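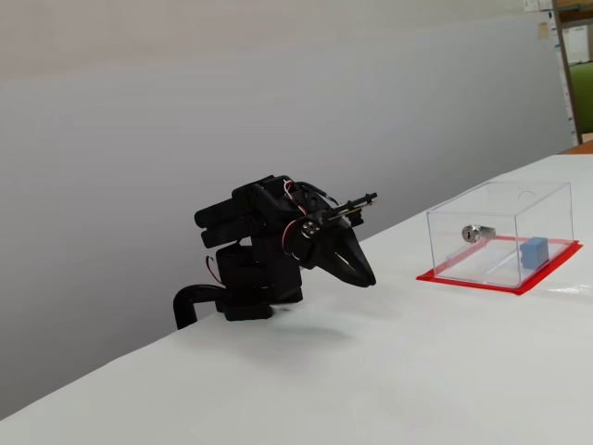 The Ziltau arm at the demo table, with the lock and the blue cube in the clear box.

Ziltau Open Day Recordings

README, last changed August 21, 2025

This folder holds the arm recordings from the Ziltau open day in December, plus the scripts we used to cut them into episodes. Visitors sat down at the controls in turn and drove the arm themselves. Staff recorded a smaller set before the doors opened, for comparison.

Contents

episodes/ one folder per run, with joint positions and gripper state
video/ side view of the table, one file per run
visitors.csv run number, session, age group, left- or right-handed
staff.csv same columns, staff runs only
scripts/ cutting, renaming and a simple playback tool

There are 1,190 runs in all. Most are short. The longest ones come from the afternoon session, when we stopped cutting people off at the time limit. Each run is capped at 4,000 steps, and anything past that was dropped when the files were written. Look for "capped" in the notes column.

The tasks

Task A, touch: bring the closed tip of the gripper down close to the tabletop next to the box, hold it there, then return to the start position. No contact with the box.

Task B, point: bring the tip to the side of the box nearest the named object. The host called out "lock" or "cube" at the start of the run. The objects stayed inside the box for both tasks.

The red base under the box marks its place on the table. If the box was bumped, the host put it back on the red and the run was marked "moved". We kept those runs. Filter them out if you need a fixed layout.

Known problems

Joint 2 reads slightly high in the first session. Vikas Rana found the offset and the fix is in scripts/, but it has not been applied to the files.

Reflections on the box change through the day. If you are training a detector on the video, do not split by run number alone. Split by session.

Some visitors swapped seats in the middle of a run. Where the host noticed, the handedness column is blank.

The call for "lock" or "cube" was written down by hand and typed in later. A few entries are missing.

Who did what

Unnur Eskildsen ran the table and wrote the task rules. Baldur Kvaran set up the arm and the recording. Vikas Rana checked the files and wrote the scripts. Mohsin Bhutto handled sign-in and consent forms.

Use

Free for teaching and research. Visitor names and voices are not included. Please do not try to match run numbers to people. For corrections, write to Baldur and give the run number and the session.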